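**Losance household and shop-floor chores programme**
Progress report, second period (to end of October)
Prepared by the Stoica project team for the programme manager

## 1. Status

The project is on schedule for collection and behind schedule for evaluation. The question set in the grant letter was whether a two-armed machine can learn small tidying and restocking chores well enough to be left alone with them. Our answer at this point is that it can do some of them, slowly, under a narrow range of conditions. It can't yet be left alone.

Collection stands at 3,018 accepted demonstrations. Of these, 900 come from shelf work, which was the priority agreed at the last review. The remainder is split between wiping, folding and sorting, and is reported in section 4.

## 2. Shelf work

The shelf task covers taking small containers from a tabletop, placing them on a two-tier rack and returning them to the table on request. It stands in for a bathroom shelf in the home case and for a counter display in the shop case. Demonstrations are recorded by people working with hand-held grippers whose finger geometry matches the arms on the Koken cell.
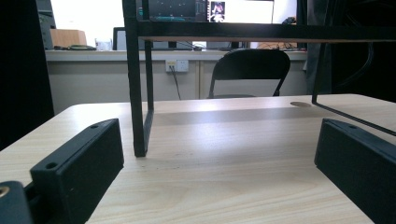

Clearance remains the main technical difficulty. A finger that approaches a container on the lower tier has to pass a leg on one side and stay under the upper tier for the whole movement. Human operators solve this by tilting the wrist early. The trained policy tends to tilt late, and in the last evaluation block most of its lower-tier failures were contacts with the rack during approach. Upper-tier placement is better, with errors mainly in release: the fingers open before the base of the container is fully supported.

Two changes were made during the period:

- The rack position is now varied between recordings. Earlier data had it in nearly the same place each time, and the policy had learned the place instead of the rack.
- Operators were asked to slow the last part of the approach. This lengthened each demonstration but reduced the share rejected at review.

We had planned to test a shorter finger as well. The part was drawn but not made, and the work moves to the next period.

## 3. Containers

The object set was widened from rigid opaque boxes to the kind of packaging found in a bathroom cabinet or on a cosmetics counter. Small translucent plastics were added first, as the earlier model performed worst on them. Pale, semi-clear walls give weak edges against a light table, and depth readings on them are unreliable at close range.
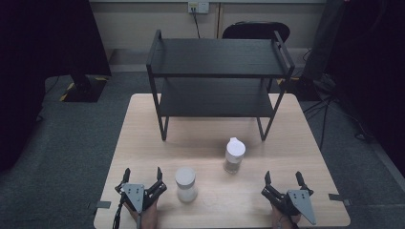
Grasp choice also differs by shape. A slim cylinder can be taken from almost any side but tips easily if one finger arrives first. A squat jar is stable, though it needs a wider opening and leaves less room beside a rack leg. The policy currently uses much the same opening for both. We think this is a data balance problem and have scheduled more recordings with wide, low containers.

Caps are out of scope. Several operators have asked whether opening and closing should be included, and we'd prefer to keep it out until plain placement is dependable.

## 4. Other chores

Wiping is the most advanced. On a flat, clear surface the arms complete a pass without help in most trials, and the remaining faults are missed corners. Folding is the least advanced. Flat towels are handled acceptably, while anything with sleeves is not. Sorting works when the items are spaced apart and fails when they touch.

Speed is a concern across all four. A trained person restocks our test rack in up to 30 seconds. The machine takes several times as long and stops more often. For a shop working overnight this may be tolerable. For a household it probably isn't, at least at present equipment cost.

## 5. Issues and risks

| Issue | Effect | Action |
|---|---|---|
| Clock drift between left and right recordings | Some two-handed data unusable | Iline logging software updated; checks run every Wednesday |
| Operator fatigue in long sessions | Higher rejection late in the day | Sessions shortened, with a fixed break |
| Evaluation cell shared with another project | Fewer trials than planned | Booking request submitted, awaiting your decision |

The third item is the only one that needs action from the funder's side. Without more cell time the evaluation milestone will slip again.

## 6. Next period

- Make and test the shorter finger on lower-tier placement.
- Record further wide containers, with the rack position varied throughout.
- Run a blocked evaluation of 30 trials per chore, with no operator intervention counted as success.
- Supply a revised cost estimate for the shop case.

Spending is within budget. The underspend on parts relates to the shorter finger - we ask that it be carried forward.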